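5/24/26

This entry continues the series on walking routes in and near Davstead. The previous entry, published in January, dealt with the canal steps. The present one concerns the brick building on the Tavares grounds and the path that runs beside it, which I have used on most mornings for the past several years.

The building was put up as a schoolhouse and later served as a seed store. According to the parish booklet compiled by Cristóvão Seixas, it stood without a tenant for 29 years before the grounds were opened to walkers. The booklet is available at the Selport library for those who wish to consult it, although the map on its inside cover predates the present path and should not be relied upon.

## The path in wet weather

I have come to prefer this route after rain. The asphalt has a good amount of gravel in it and gives a firm footing, and the lawn alongside is pleasant to look at even when it is too soft to cross. Walkers should be aware that the path faces the light for its full length in the morning. When the sun is low and the surface is damp, the glare can be considerable, and a hat with a brim is recommended.
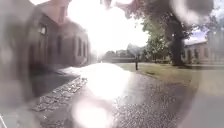
## The cobblestone border

A strip of rounded cobblestones separates the path from the pavement at the foot of the wall. Yae Furukawa, who has written to me before on the subject of old paving, believes the stones were moved here from the yard at Grikberg. I have not been able to confirm this. Gonçalo Veloso holds that they are local, and he has pointed to similar stones at the Selport crossing. Further information from readers would be welcome.

The cobblestones are comfortable enough in thick soles. I would not advise walking on them in wet weather, and strollers are better kept on the asphalt.

## Practical notes

- Parking at the Davstead end is limited. The walk from the bus stop is about 200 yards.
- Dogs are permitted on the path but must be kept off the lawn.
- The tall, narrow windows on the path side, and the rooms behind them are not open to visitors.

The next entry will cover the lower meadow, which Tiago Azevedo has kindly agreed to walk with me. Corrections to the canal steps entry have been received from Gyula Dudás and will be added there - the number of steps is 43, and the distance to the lock has been amended accordingly.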